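The second stop was the Primton board mill, which presses and finishes solid-wood panels for the furniture trade. Stock arrives kiln-dried and is stacked under cover for 14 days before planing. The panel line had made 438 blanks by the midday break; its best full shift stands at 1,018.

Glue is spread by roller and the boards go to a Zillis press, cold, under side and top pressure. Reece Bunting, who runs the finishing shop, put most rejects down to uneven moisture - a fault that shows up only after sanding. Offcuts heat the kilns.
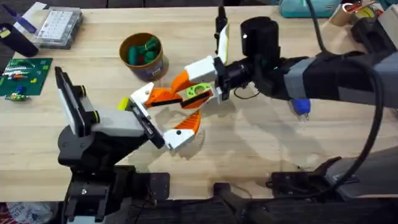
Vunmont, February. Pale tops with a plain horizontal grain are the main seller at the Taşdemir showroom. The joins between planks are left visible, and the finish is a hard wax oil in two coats, with a light rub down between them. Trade orders take three weeks. Parking is behind the loading bay.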